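Paper cups, sorted

2019-07-08

The cupboard at Tidley holds 2 kinds of paper cup: plain white and green print. Both end up on the round table and have to be sorted before they go back. Cups lying on their sides get stood up first.
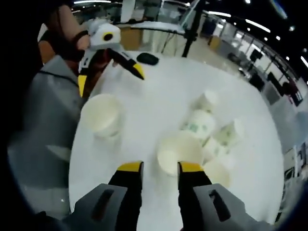
Stacking

Nest by print, then by size. A small cup dropped into a wide one wedges at the rim and has to be pulled out by hand. I keep stacks to 5.

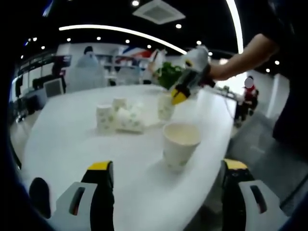
Taller stacks lean, and the Gunum shelf has no back lip. The last carton from Raudsepp held 445 cups, so shelf depth matters. Plain white goes on the left.
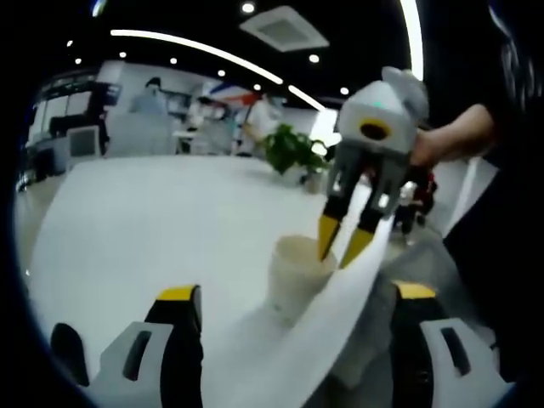 Erken wrote in to say that stacks keep better rim down, with a loose sleeve over the top. I have not tried the sleeve.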